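Lallance Household Archive Reopens Its Lending Desk

Jul 18, 2020

The Lallance Household Archive will resume lending from its reading room at Clornotton next week, after a closure that began in March. Borrowers who held items at the time of the closure will not be charged for the intervening period. Loans that were due during those months have been extended automatically, and members do not need to contact the desk to confirm this.

The lending collection consists of 2000 trade catalogs, pattern books and household manuals, most of them printed for mail-order customers. A further 167 titles were cataloged while the building was closed and may now be requested for the first time. Among them is a long run of seed and nursery lists from the Machala bequest, received two years ago in poor condition. Several of these lists carry handwritten prices and notes on soil, and scholars of small farming have already asked to see them. The more fragile issues may be consulted in the reading room only.

Requests must be placed in advance, by telephone or by letter. Members should give the shelf number where they know it, and the title and publisher where they do not. Staff will confirm a collection time within three working days. The open shelves on the ground floor remain closed to browsing until further notice, and the map drawers may be used by appointment.

Returned items will be held apart for four days before they go back to the shelves. Members are asked to place them in the plastic bins inside the entrance and to leave the loan slip inside the front cover. Bound volumes should be laid flat. Loose sheets should be returned in the folder in which they were issued. Items sent by mail should be addressed to the lending desk and not to individual members of staff.

The reading room will seat 12 readers at a time, in place of the usual 38. Morning and afternoon sessions may be reserved separately, and a reader may hold no more than two sessions in any week. Coats and bags are to be left in the lockers as before. Pencils will no longer be supplied, and readers should bring their own.

Biljana Bošković, who has served as deputy keeper at the Jurnov branch, has been appointed Keeper of Printed Collections and takes up the post this month. She will oversee the revision of the general catalog, last issued in full when the collection was housed at Jurnov. "Many of our entries were written for readers who could walk to the shelf and look," she said. "We now need entries that can be used from a distance." Members who have noticed errors in the present catalog are invited to send corrections to her office.

The Jurnov branch remains closed while repairs to the roof are completed.
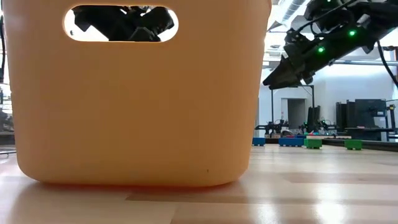

Material normally kept there can be ordered to Clornotton, with an additional two days allowed for delivery. The exceptions are the 114 oversize wallpaper books, which cannot be moved safely and will be available again when the branch reopens.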